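ゴミの日だより 七月から分け方が変わります(らしい)

管理組合からの封筒を開けたら、新しい分別表が入っていた。A3の両面刷り、項目は45。これまでの表は15項目で、それすら冷蔵庫の横に貼ったまま色あせるにまかせていた身としては、まず貼る場所がない。冷蔵庫の横は、すでに前の表でふさがっている。

七月から、資源ゴミの「びん・缶・ペット」という、あの大らかな一袋がなくなる。びんはびん、缶は缶、ペットボトルはペットボトル。さらにキャップは別、ラベルも別。ラベルをはがしたペットボトルは資源で、はがしたラベルは容器包装プラスチック、はがしそこねてボトルに残った糊のあとについては、表のどこにも記載がない。

説明会にも行ってきた。会場は二階の集会室で、スリッパが足りず、後から来た人は靴下で参加した。業者のコルトン(Koltton)から来た担当者は大変感じのよい方で、スライドは32枚あった。表紙と最後の「ご清聴ありがとうございました」を引いても30枚が分別の話である。途中、化粧品のびんは飲料のびんと同じかという質問が出て、そこから二十分、誰も戻ってこられなかった。結論をいうと、食用油のびんと化粧品のびんは違う日で、ジャムのびんはジャムが残っていなければ飲料のびんの仲間に入れてもらえる。ジャムの残量の基準については次回までの宿題になった。

三階のファルザド・ケルマーニ(Farzad Kermani)さんは、説明会の間ずっとメモを取っていた。あとで見せてもらうと、表よりよほどわかりやすい。品目ではなく「洗う」「つぶす」「はがす」という動作で並べてある。これを配ってくれればよかったのにと言ったら、字が汚いからと断られた。私の字よりはるかにきれいである。

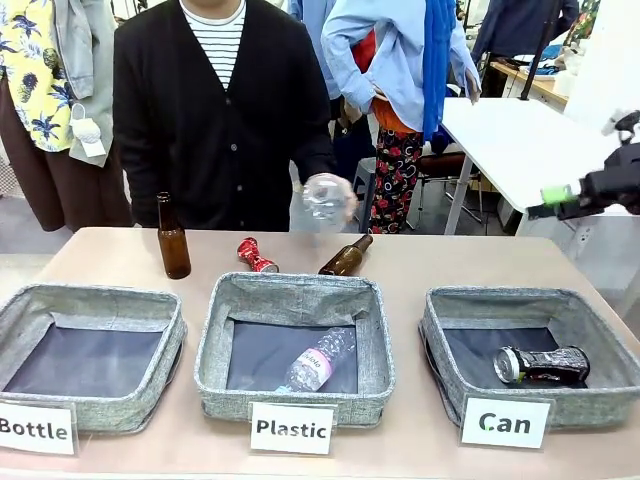 缶はつぶして出すのか、つぶさずに出すのか。

飲料の缶は、つぶしてもつぶさなくても回収される。スプレー缶は使い切ってから別の袋に入れ、つぶさない。

この答えを得るまでに、私は窓口に三回電話をかけた。一回目は昼休みで、二回目は別の課につながり、三回目に出た方が即答してくれた。表の裏面、下から四行目に書いてあるそうだ。書いてあった。虫眼鏡が要る。

費用の話も少し。新しい置き場の棚と表示板に、修繕積立金とは別の予備費から2,948円が使われた。ずいぶん安いと思ったら、棚は自転車置き場で余っていたものの再利用で、お金がかかったのは表示板のほうだけだった。その表示板は三か所あるうちの一か所だけ矢印が壁を指している。業者に直してもらうと別料金になるので、当面は壁に向かって出したつもりで右へ進んでいただきたい。

困るのは、家の中の置き場である。わが家の台所は、袋が一つ増えると人が一人入れなくなる。試しに勝手口に袋を四つ並べてみたところ、翌朝には家族の手で全部ひとつにまとめられていた。悪気はないという。悪気がないのが一番手ごわい。いまは紙袋に太いペンで「缶」と書いて立ててあるが、昨日のぞいたらみかんの皮が入っていた。

細かい注意をいくつか。
・びんのふたは、金属なら金属、プラスチックならプラスチックの日へ。コルクは燃えるゴミ。
・割れたびんは資源に出せない。厚紙に包んで「ワレモノ」と書き、不燃の日に。
・中に吸いがらの入った缶は、持っていってもらえない。昔から持っていってもらえなかったのだが、今度からは貼り紙がつく。
・出す時刻は朝八時まで。前の晩に出すと、カラスより先に隣の棟の方に見つかる。

ケルマーニさんのメモは、その後もう一度お願いして、コピーを掲示板に貼らせてもらえることになった。清書するから一週間待ってほしいとのこと。分別表の予備がほしい方は、管理室の窓口の箱からどうぞ。箱の中にはまだほとんど減っていない束が入っている。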